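About Plistent
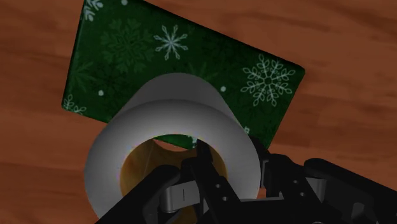

Image: Plistent

Plistent makes software and hardware for passport, visa and staff ID photographs. We supply photo counters, schools, town offices and employers that have to produce a head-and-shoulders portrait to a written standard and get it accepted the first time it is submitted.

The company was started by Aušra Rozīte and Margareta Marinescu. Rozīte had worked in color management for a print lab. Marinescu had written face-position checks for an access badge supplier. Their first product was a template overlay for a counter camera, with chin and crown lines the operator could move by hand. The overlay is still part of the current release and can be switched on under Display, Guides.

What we make

Elau is the capture program. It runs on a counter computer with a tethered camera and shows a live view with the head-height limits of the selected document type. After each exposure it measures head height, eye line, head tilt and background evenness, and reports each value next to the permitted range. A portrait outside the range can still be saved, but it is marked as failed in the log and the operator must enter a reason.

Grecu is the lighting kit. It consists of 2 diffused panels, a background light and a control box. The panels are matched for color temperature before they leave the workshop, and the measured values are printed on the label on the back of each one. Panels should be replaced as a matched set. Mixing a new panel with an old one tends to produce a color difference between the left and right sides of the face, and Elau will flag it.

Kaleo is the template library. It holds the dimensions, background rules and file limits for each document type, with the source and the date of the last check. There are 613 templates in the library at present. Each template is read against the published rule by one person and then by a second person who has not seen the first reading. Where the two readings differ, the template is held back until the difference is settled.

How we treat retouching

Elau does not smooth skin, reshape faces or change eye color, and we do not plan to add these functions. The program corrects exposure, white balance and lens distortion, and it crops. Every correction is written to the log with its value. Customers who want a retouched portrait for other uses can export the uncorrected file and work on it in a program of their choice.

Red-eye removal was dropped from Elau in January. Several of the rules in Kaleo do not allow it, and with the Grecu panels in their standard position the fault is rare. Sites using on-camera flash should move the flash off the lens axis or contact support for a mounting drawing.

How we handle portraits

Portraits are stored on the customer's own computer. Plistent does not receive them. The licence check sends a site number and a version number only. When a customer asks for help with a failed portrait, we ask for the log file first, which contains measurements and no image. If the image is needed, the customer sends it through the support form and it is deleted when the ticket is closed.

The staff

We are a team of 9. Rozīte is responsible for Grecu, color measurement and the repair bench. Marinescu is responsible for Elau and for releases. Template work is shared between two full-time readers, and the rest of the staff cover support, installation and accounts. Support requests are answered by the people who install the equipment – there is no separate call center.

Training

New sites receive a half-day course covering camera height, subject distance, glasses, head coverings and portraits of infants. The course is given at the customer's counter with the customer's own equipment. Written notes are left on site and can also be downloaded from the customer area. Refresher courses are available on request and are charged at the hourly rate on the price list.

Contact

Sales, support and template corrections each have their own form on the Contact page. For template corrections, please include the document type, the issuing office and a link to the current rule.

Page last revised 2026-03-08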